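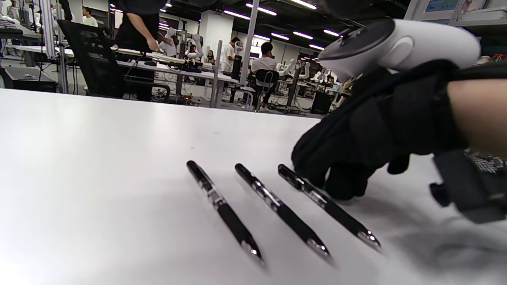

Figure 3. Wrist-level view from the hand-held gripper tool. Three black pens lie side by side on a white tabletop; the gloved hand with its controller is at right.

4.2 Segmenting thin objects at grazing angles

The perception module receives a single color stream from the tool and must return, for each candidate object, a mask, a long axis and a signed direction along that axis. Pens are a hard case for all three. The barrels in Figure 3 are glossy and black, the metal cones at the tips reflect the overhead light, and the camera sits so low that the near ends are out of focus. A mask network trained on overhead views tends to merge neighboring barrels with the soft shadows between them.

We therefore split the problem in two. The first stage, Orken, fits the table plane and labels every pixel as table, shadow or foreground. Shadow is a class of its own. In an earlier version it was folded into the table class, and the fitted axes drifted toward the shadow edge whenever the lights were behind the objects. The second stage groups foreground pixels into elongated segments and fits a line to each. Segments shorter than 16 pixels are dropped before fitting.

Pixels above the far edge of the table are discarded. At low camera heights this region holds benches, people and white robot arms, and the line fitter will happily return the edges of an aluminum frame as grasp candidates. The cut is computed from the plane fit in every image and is not smoothed over time – smoothing left a visible lag when the wrist turned quickly.

The direction along the axis is resolved last. The clip and the band near the upper end of the pen are the most reliable cues, and the tip cone is used only when neither is found. Highlights on the cone saturate often enough that its apparent shape changes from one image to the next.

The operator's glove needs separate handling. It is black, as are the pens, and in reaching poses the curled fingertips come close to a barrel. Color alone does not separate them. We project the pose of the controller mounted on the glove into the image and mark a padded hand region, inside which foreground pixels are kept only if they continue a line already fitted outside it. The padding was tuned by hand by the second annotator and then left fixed.

The segmenter was trained on 1,590 labeled images, with 300 more held out for testing. Labels were drawn in Stoladik by two annotators, and disagreements on the glove boundary were settled by a third. The planner polls for a new target every 200 ms and reuses the previous one if the axis fit fails its residual check. Repeated failures cause it to hold position until a valid fit arrives.

One weakness remains. When two barrels touch along their full length, the grouping step returns a single wide segment and the planner rejects it on width. We have not tried to recover the two axes from such a segment, and these cases are counted as misses in Section 5.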